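# The Bin Cell Gets Its Morning

The first thing Endang Raju does when she reaches the cell is run her palm down the yellow cable. She starts at the wrist and goes all the way back to the cabinet, slowly, eyes on the ceiling. "You find it with your hand before you find it with your eyes," she says, and a moment later she has found it: a stiff spot, a hand's width from the connector, where the jacket has started to harden.

This is the picking cell at Florar, on the second floor of an old seed warehouse in Brurkton, and I had come to watch it get its regular going-over. One arm, one gripper, one metal bin split down the middle. The arm moves mixed objects from one side of the divider to the other, then moves them back. It does this all day. I could have watched it for a week!

What I had not expected was how much of the upkeep has to do with cable. An arm that reaches down into a bin twists its wrist far more than one that stacks boxes, and everything bundled along it has to twist too. Too little slack and the connector takes the strain. Too much and the loop drops low enough to snag a clamp handle on the way past. Raju sets it by driving the arm to its worst pose, the deep reach into the near corner, and leaving the loop just loose enough that she can slide two fingers under it. Then she sends the wrist the other way and checks again. On the day I visited she did this four times before she was happy, and she was grinning by the third.

The gripper comes next, and that belongs to Lefteris Politis. He trained as a bicycle mechanic and it shows in the way he lays out his tools. Each finger has a couple of pivots, and grit from the bin floor works into them. He wipes the linkages with a dry cloth, opens and closes the fingers by hand with the power locked out, and listens. A healthy joint is silent. A dirty one makes a tiny rasp that I could not hear until he put my ear next to it, and then I could hear nothing else. The fingertips get swapped when the dark rubber goes shiny. He keeps the old ones in a coffee tin, and there were 46 in it.

Then the bin itself. The clamps look like something from a home workshop, and they are; Raju buys them at the hardware store in Bavgate. They hold the bin where the software believes it to be. If it creeps even a little, the fingers start touching down on the divider, and paint comes away. So each clamp is taken off, the bin is pushed back to its marks, and the clamps go on again, left side first.

Last, the test picks. The cell has to get through 61 of them without a stop before Politis will sign the sheet. They use household odds and ends for this, because shiny, clear and floppy things are where a tired gripper gives itself away. A crushed can is kind to it. Crumpled clear plastic is not. Anything small and flat, with a ring hanging off it, will show up a worn fingertip faster than any gauge in the drawer.

The run I saw stopped at 47. Politis was delighted. He had the log open before the arm had finished parking, and there it was, one finger closing a hair later than its partner. Off came the linkage, out came the cloth, and a speck of something went into the trash. Raju used the pause to cut back her stiff length of cable and crimp a new end. They started the count over from one, and I pulled up a stool. 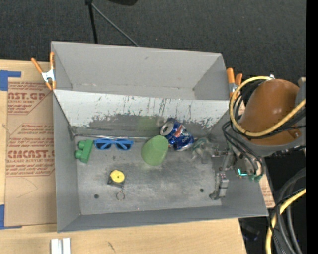
**How much slack should a cable loop have at the wrist?**

Enough to slide two fingers under it with the arm in its deepest reach. Set it there, turn the wrist fully the other way, and check that the loop still clears the clamps.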